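Standance Valve Trainer: Questions About the July Slip Fault

Last updated August 16, 2024

Hello, and thank you for stopping by. If you run the Standance valve-turning trainer, you have probably heard that we had a fault in July, and quite a few of you have written in with very reasonable questions. I've gathered the ones that came up most and tried to answer them properly, which means some of the answers run long. Please make a cup of tea first if that helps.

What went wrong?

The short version is that the arm thought it was turning a valve when it wasn't. The policy would close the gripper on the knob, start rotating the wrist, and carry on happily to the end of the motion while the fingers slid around the outside. The wrist reported a full turn, the task was marked as done, and the valve had barely moved. In simulation that gives you a bad score sheet. On a real bench with a real line behind the valve, it could give you something a good deal worse, and that's why we stopped hardware runs the same afternoon.

How was it found?

By Selorm Addo, going through a batch of 2000 simulated runs at our Cokthorpe office. Selorm was looking for something else entirely (a timing problem in the logger, as it happens) and noticed that the wrist angle and the valve angle had stopped agreeing with each other. Once we knew to compare the two, we found 50 runs in that batch where the task had been marked complete and the valve was still open. We had been reading only the wrist angle. I'm a little embarrassed to write that down, but there it is.

Did anyone get hurt?

No. Three customer sites had the affected release on a physical arm, and all of them were turning unpressurized practice valves at the time. We called each of them before we published anything, and I'd like to thank them again for being so patient with us on the phone.

Was it the gripper or the software?

A bit of both, I'm afraid. The lobed knobs are meant to give the fingers something to bear against, and they do, as long as each finger settles into the dip between two lobes. If a finger comes to rest on the crown of a lobe, the grip looks firm at first and then lets go under load. The software's part in this was that it never checked which of the two had happened.

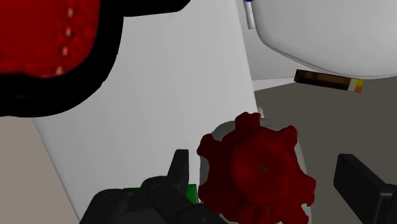 The approach angle matters more than we had appreciated. Coming in even slightly rotated puts both fingers on the high points together, and the old release had no habit of backing off and trying again. It simply squeezed harder, and on a smooth knob that doesn't buy you very much.

Why didn't your testing catch it?

Our test valves were too easy to turn. The Druveck physics settings we shipped with had the stem friction set low, so a poor grip was usually good enough to get the job done. When we raised the friction to match a stiff valve that hasn't been touched in a while, the slipping showed up nearly everywhere we looked. We've kept the stiff settings as the default now. Your scores may go down after you update, and I'd ask you not to be discouraged by that - the new numbers are the ones you can plan around.

What does the update change?

Release 6 reads the valve angle directly and compares it with the wrist all the way through the turn. If they drift apart, the arm stops, opens, backs away and makes another approach at a new angle. After 3 failed attempts it parks itself and asks for a person. It will no longer report a valve as closed on the strength of the wrist alone.

Our Pap add-on, which handles the stop signals, has also been changed so that a slip counts as a fault and gets written to the log. Before, it was treated as ordinary motion and left no trace.

Do I need to retrain my policies?

If you trained on the older friction settings, yes, please do. You can keep your scenes and your object layouts exactly as they are, clutter and all. Only the physics file needs replacing.

Can I keep using the older release in simulation?

You can, and it won't harm anything. Just please don't move a policy trained on it over to a physical arm, even for a quick demonstration.

I think I've seen the same fault. What should I send you?

The run log and the physics file are plenty to begin with. If the fault was on hardware, leave the arm powered down and check the valve position by hand before anyone relies on it. Then write to the support desk with "slip" in the subject line, and your message will come straight to Selorm or to me.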